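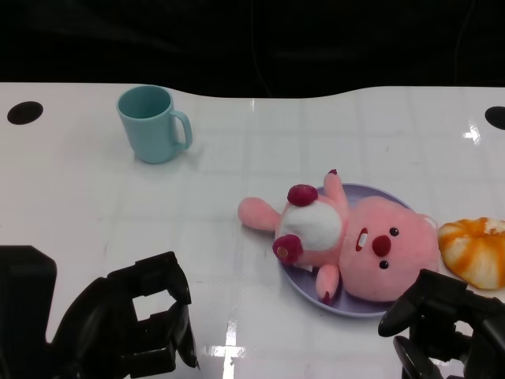 Prelton Toy Library
Frequently Asked Questions

Membership

Who may join the Toy Library?
Membership is open to any adult who lives, works or studies in Prelton and who looks after a child under the age of ten. Grandparents, foster parents and registered home child care providers are welcome to apply. Schools and day care centers should apply for a group membership, which is described further down this page.

What do I need to bring when I apply?
Please bring one form of photo identification and one document showing a current local address, such as a utility bill or a lease. Applicants who work or study in Prelton but live elsewhere may bring a letter from their employer or school in place of the second document. Photographs of documents on a phone are accepted.

How much does membership cost?
A family membership is $30 per year. A group membership is $60 per year. Fees are charged from the date of joining and are not refunded if a membership is ended early. Families who receive food assistance or housing assistance may ask for the fee to be waived at the front desk. Proof of assistance is checked once and is not copied or kept.

Can two households share one membership?
No. Parents who live separately may, however, be listed on the same family membership. Either parent may then borrow and return items. Both are responsible for anything on loan.

When does my membership expire?
Memberships run for twelve months. A reminder is sent by email or by letter, depending on the choice made on the application form. Items may be returned after a membership has lapsed, but no new loans can be made until it is renewed.

Borrowing

How many items may I take home?
A family may have up to 5 items on loan at one time. A boxed set, such as a train set or a play kitchen set with its dishes and pretend food, counts as one item. Large outdoor items count as two.

How long is the loan period?
The loan period for most items is 30 days. Party items and large outdoor items are lent for one week. The due date is printed on the loan slip and also appears in the online account.

Can I renew a loan?
Most items may be renewed once, by telephone, in person or through the online account, provided that no other member has placed a hold. Party items cannot be renewed.

How do I place a hold?
Holds may be placed through the online account or at the desk. When the item is ready, it is kept on the hold shelf for one week. If it is not collected in that time it passes to the next member on the list. Members may have two holds at once. Please do not ask staff to set aside an item without a hold, including items that have just been returned and are waiting to be checked.

Do you have a catalog?
Yes. The online catalog lists every item by name, age range and shelf number. A printed copy is kept at the desk and is replaced each November. The printed copy does not show whether an item is on loan.

May my child choose the items?
Children are encouraged to choose. The open shelves are arranged by age, with infant and toddler items on the lower shelves nearest the entrance. Toys in the play area may be used during a visit and most of them may be borrowed as well. Those with a red sticker stay in the building.

Can items be delivered?
The Library does not offer home delivery. Members who cannot visit due to illness or disability may name another adult to collect and return items for them. The form is available at the desk. Returned items may also be left at the Rivadeneira Branch on Brilta Street, but loans cannot be made there.

Care, Cleaning and Safety

How are the toys cleaned?
All items are inspected and cleaned after every loan. Hard plastic, metal and sealed wood are wiped with a child-safe disinfectant and left to air dry. Soft toys and dress-up clothes are machine washed. Puzzles and board games are wiped by hand – this takes longer, and they may not go back on the shelf until the next day.

Do I need to clean an item before returning it?
Please return items free of food, sand and mud. There is no need to disinfect them. Members are asked not to machine wash soft toys at home, as some contain sound units or battery packs that are easily damaged. If a soft toy has been heavily soiled, place it in a sealed bag and tell the staff member at the desk.

May play food and play dishes be used with real food?
No. Toy cups, plates and pans are lent for pretend play only. They have not been tested for contact with food or hot drinks.

My child has been ill. What should I do with the toys?
Please keep the items at home until the child is well, and telephone the Library to have the due date moved. No late fee is charged in these cases. If anyone in the household has had head lice, please say so when returning soft toys or dress-up clothes.

Are batteries supplied?
Items are lent with working batteries where needed. Members replace batteries that run out during the loan. Battery covers must be screwed shut before the item is given to a child. Button batteries are dangerous if swallowed, and any item with a loose or missing battery cover should be put out of reach and returned.

How do you decide on age ranges?
The age range on the label is the one given by the manufacturer. Staff may raise the lower age if an item has small parts but will never reduce it. Donated items without a known age range are not added to the collection.

Loss, Damage and Late Returns

What happens if a piece is missing?
Each set has a parts list inside the lid. Please check it before leaving the Library and again before returning the set. A missing piece should be reported at the desk, where it will be noted on the member's account. If the piece is found within 60 days, it may be handed in without charge. After that time a replacement fee may apply, depending on whether the set can still be used.

Will I be charged for normal wear?
No. Scuffs, faded colors and worn corners are expected. Charges are made only where an item is lost or can no longer be lent. The charge will not exceed the purchase price of the item.

Is there a late fee?
A late fee of $1 per item per week applies after a grace period of three days. Members with unpaid fees above $10 may not borrow until the balance has been reduced.

May I repair an item myself?
Please do not attempt repairs. Glue and tape often make a later repair harder.

Donations

Do you accept used toys?
The Library accepts clean, complete toys in good condition. Used soft toys, car seats, cribs and helmets cannot be accepted. Please telephone before bringing more than one bag. Donations left outside the door will be thrown away.

Will I receive a receipt?
A receipt listing the items is available on request. It does not state a value.

Group Memberships

What is included?
A group membership allows an organization to borrow twelve items at a time for up to 60 days. One named adult must sign for all loans. The Tevedine sensory kits may be reserved by groups for up to two weeks and should be requested a month ahead.

Visiting and Contact

Where are you located?
The Toy Library is in Room 228 of the Prelton Civic Building. An elevator is located to the left of the main entrance. Strollers may be left in the hallway, but the fire door must remain clear. The last loan of the day is made at 4:30 p.m.

Whom should I contact with a concern?
Questions about an account should be raised at the desk first. Concerns about the safety of an item, or a complaint that has not been settled, may be addressed in writing to Sandrine Ferrand, Library Manager, at the Civic Building. Written replies are sent within ten working days.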